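Search the shop Type a product or keyword Search

Camska 57 Litre Touring Pack

We've carried the Camska for four seasons now and it is still the bag most of us reach for when we're heading out on the water. It started life as a canoe pack, built for being dragged in and out of boats, slung over a shoulder on a muddy bank and dropped on gravel, and all of that makes it a ripper of a general touring pack too. Tegan Pearce took hers down nine days of river last July and then straight onto a bus, and apart from some scuffs on the base it came home looking like it could go again.

The body is 1000 denier nylon with a coated inside face, and the base has a second layer of the same stuff. Seams are welded along the bottom and sides. The top rolls down (give it three good turns) and clips either to itself or to the side straps, depending on how full you've packed it. It will shrug off rain and splashes all day long. It isn't meant for swimming, so if you expect to tip in, put your sleeping bag and spare clothes in a Bastine liner as well.

What we really love is the harness! The older pack had flat webbing straps that bit in after the first kilometre. The new one has curved, padded shoulder straps and a proper hip belt, and the whole lot comes off with four buckles when you want a plain smooth bag to lash into the boat. Fletcher Pomare at Paewai, who sew the harness, spent months fiddling with the angle of those straps. You can feel it the moment you lift a full load.

Specifications
Capacity: 57 litres, rolled three turns
Weight: 1.4 kg with harness, 0.9 kg without
Back length: adjustable, 42 to 54 cm
Colours: river green, charcoal, mustard
Pockets: one zipped outside, one mesh inside
Lash points: 14

The mustard is new this year and it's a beauty. It's also very easy to spot from the far side of a campsite, handy if you're travelling with kids who leave bags everywhere.

Fitting it

Loosen everything first. Put a bit of weight in the bag, do up the hip belt so it sits on the top of your hips, then snug the shoulder straps down until they just touch. The small straps near your collarbones go last and only want a light pull. If you're between sizes on the back length, go shorter — you can always let it out later in the day. Isla Wihongi at our Plorley shop is happy to fit one for you with sandbags in it, and she'll let you walk it up and down the hill out the back for as long as you like.

Packing it

A single big compartment is lovely to load and a pain to find things in. We go heavy gear low and close to the back, bulky soft gear on top, and all the little stuff in its own bags. Bright ones are best, and different colours if you can manage it, so you can feel around for the right shape and know from the colour that you've got it. Anything you'll want at lunch goes in last. Then squeeze the air out before you roll, or you'll be wrestling a balloon.

Looking after it

Rinse with fresh water after salt, and hang it upside down with the top open. Warm water and a mild soap will shift most mud. Please don't put it in the dryer, and keep it away from the campfire — embers go straight through. Small holes can be patched from the inside with the kit in the zipped pocket.
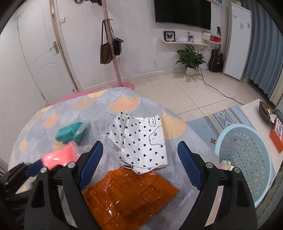
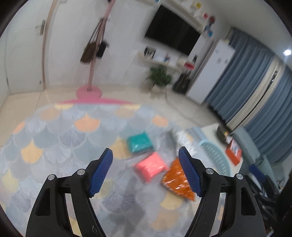

Bits and pieces on a fan print in grey, white and peach.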